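Speaker notes, Mureck workshop, 1st June
Slides 4 to 9: collecting demonstrations

Slide 4. Say what the project is. Pilance wanted an arm that handles curved wooden parts. We drive it by hand, record each run, and train on the recordings.

Slide 5. Numbers. 157 runs recorded, 128 kept. The rest were dropped for bad timestamps or because the operator stopped halfway. Pause here for questions.

Slide 6. Start positions. We move the part before every run. In November we didn't, and the model learned one spot on the table.

Slide 7. Labels. One line of text per run, written by the operator right away. Mention the Tradus format only if asked.

Slide 8. Blur. We keep blurred images in the set. The model will get the same kind when it runs.

Slide 9. Wrist view. Leave it up while talking about grip points on curved parts. Then hand over to the Grewal group.
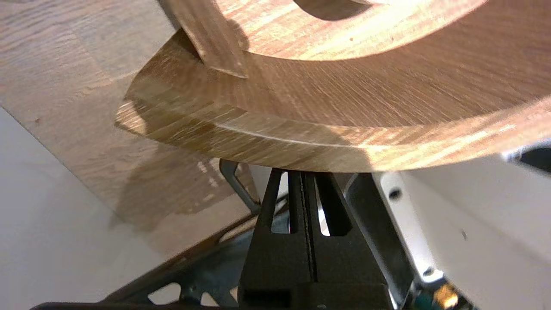

Slide 9: Wrist camera view, gripper fingers at the underside of a curved wooden part.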